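Kitchen and Small Items, progress update for July
To: Marthinus Chauke, Umum
From: Nosipho Lekota, Buthelezi house

Hi Marthinus,

You asked for a short one this time, so I'll try! The kitchen is where most of July went. We'd planned to finish the pantry first, but the counter by the sink had turned into the place where everybody put down whatever was in their hands, and I couldn't face sorting the shelves with all that behind me. So I swapped the two jobs around (I hope that's okay, the hours come out the same).

The rule for the counter is simple. Food things and cooking things stay in the kitchen, and everything else gets picked up, looked at once and sent to a box. Little fabric things were the worst of it, plus packaging, the kind of crinkly plastic bag you keep meaning to throw out.
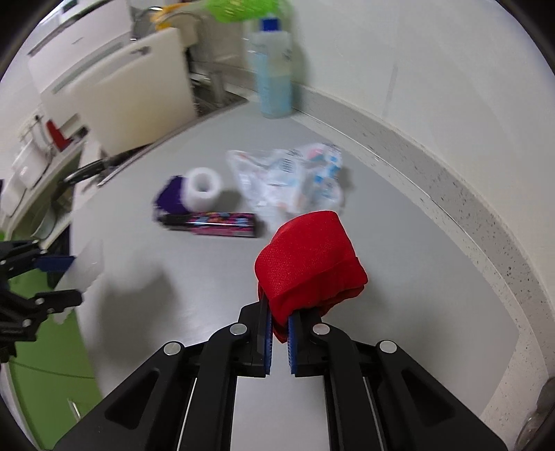

I've set up 13 boxes in the hallway now, all with lids, all from Warholm. They came to 92 dollars with delivery and the receipt is in the shared folder. Nine of them are full and labeled. The other four are waiting on the bathroom, and I'd like to keep one back for odds and ends if you don't mind.

One change from the plan I sent you in the spring: I wanted to put all the pouches together in one box, and that was a mistake. Drawstring ones, printed ones, big, small, they all went in and then you had to open every single one to find anything. Now a pouch goes with whatever belongs in it, and the empty ones get folded flat in the hall drawer. Much better!

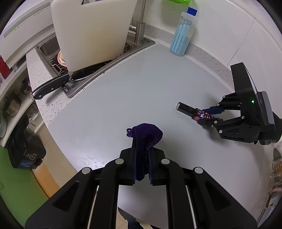

Pens are going to the desk in the front room, by the way, and the good velvet goes upstairs with the jewelry. I still owe you an answer about the sink area. The big cutting board really needs a home of its own, and I've been looking at a narrow rack from Grarnau for 42 dollars. It would come out of what's left in the supplies line, so no extra money, but I didn't want to order it without your okay.

Still to do: the pantry shelves, the bathroom, and the cabinet under the counter, which I've opened exactly once and closed again. I think the pantry is two mornings' work. If you can let me know about the rack before I start on it, I'll do both together.

Thanks so much,
Nosipho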